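Eketti, 10/23/23: Drana has opened its food container reuse program at the Barros building. 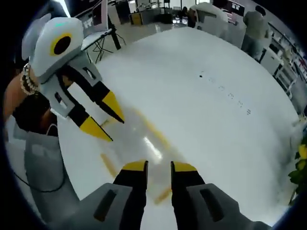

Reuse depends on containers being emptied before washing. Staff sort them at a white table.
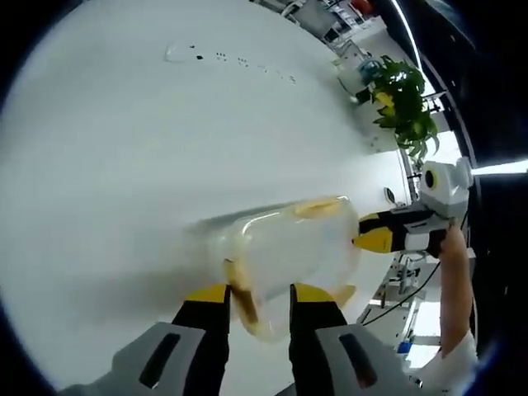 A clear plastic container with food scraps inside.

The program accepts containers with lids or
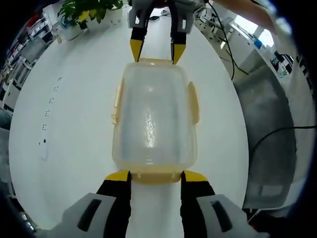

without them, in 47 sizes. Grultura will collect until February.

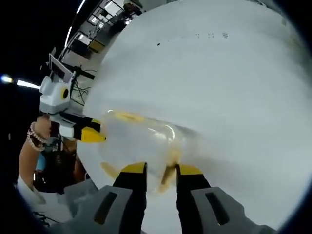
A frosted cup with residue on its inner wall.

Drop-off is open 8 to 9 a.m.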